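Packaging and Materials I
Lecture notes, unit 5: Woven and interlaced structures
Instructor: Godelieve Kuipers
Last updated: 19/06/2019

1. Scope

Unit 4 covered rigid containers formed from a continuous sheet or a molded body. This unit deals with containers and panels built from separate strands that hold each other in place. The main topics are strand geometry, weave types, stiffness under load, and moisture behavior. Joints made with glue or staples are left for unit 6.

Read chapter 2 of the course reader before the lab. The section on knitted structures can be skipped.

2. Terms

Stake: a strand that runs from the base to the rim and carries most of the vertical load. In flat panels the same element is called a warp.

Weaver: a strand that passes over and under the stakes. In flat panels, a weft.

Pitch: the center-to-center distance between neighboring stakes.

Float: the length of a weaver between two points where it passes behind a stake. Long floats snag easily and lower the shear stiffness of the wall.

Border: the finishing structure at the rim. It locks the stake ends and acts as a ring beam.

Cover factor: the fraction of the wall area hidden by strands when viewed at a right angle. A fully closed wall has a cover factor of 1.

Students often use "weave" and "braid" as if they were the same. In these notes a weave has two distinct strand sets with different roles. A braid has one set, and every strand follows an equivalent path.

3. Common weave types

Plain weave (randing). One weaver passes over one stake and under the next. With a single continuous weaver the number of stakes must be odd, or the pattern repeats on itself and the wall does not lock. With an even number, two weavers are used and alternate by row.

Twill. The weaver passes over two and under two, or over two and under one, with the starting point shifted by one stake each row. Floats are longer and the strands pack closer together. Twill walls drape better and are less stiff in shear.

Twining (pairing). Two weavers cross between each pair of stakes. The crossing clamps the stake, so the pitch stays constant even when the strands dry and shrink. A band of twining is often placed at the base and directly under the border.

Diagonal and crossed weaves. Strands run at an angle to the rim. These walls resist racking well but compress more easily along the vertical axis. Crossed patterns are also added over a vertical stake structure for appearance, in which case they contribute little to strength. 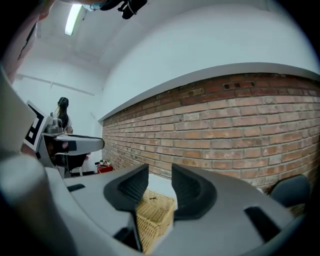
Fig. 1. Light tan wicker with a tight crisscross weave.

4. Stiffness of the wall

A woven wall is not a continuous plate. Its stiffness comes from three sources: bending of the individual strands, friction at the crossings, and the clamping force left by the weaving process. The first can be calculated. The other two are normally measured.

For a round strand of diameter d, bending stiffness scales with the fourth power of d. Doubling the diameter gives a strand 16 times as stiff. The effect on mass is much smaller: the strand is four times as heavy per unit length. This is why stakes are chosen thicker than weavers — extra material in the stakes pays off, and thin weavers can still be bent around them without cracking.

Friction at the crossings depends on surface finish. Varnished strands slip earlier than untreated ones. Once slip begins, the load curve flattens and the wall does not fully return to its original shape on unloading. Mark this point on your plots as the slip load. It is distinct from the failure load.

The border matters more than most first estimates suggest. With the border removed, the upper edge is free to spread and the stakes act as separate cantilevers. Do not compare a bordered specimen with an unbordered one in the same table.

5. Moisture

Natural strands are soaked before weaving and tighten or loosen as they dry, depending on the material. Shrinkage across the strand is much greater than shrinkage along it. A wall woven with fully soaked strands will therefore open up as it dries, and the cover factor drops. Experienced weavers let the material rest after soaking so that it is flexible but no longer swollen.

Paper-based and synthetic strands behave differently. Twisted paper loses stiffness quickly when wet. Extruded polymer strands are nearly unaffected by moisture but creep under constant load, particularly in warm storage.

6. Lab exercise

Specimens come from two suppliers, Herkden (plain weave) and Trurnora (twill). Condition all specimens in the lab cabinet overnight.

Apply a vertical load of 200 N through the flat plate in equal steps. Hold each step for 5 minutes and record the deflection at the end of the hold. Unload in the same steps — the unloading curve is required.

Reports are handed in as one file per pair. Include the raw readings, both curves, the slip load if one was found, and a sketch of the specimen with pitch and float labeled. The retake for this unit is in October.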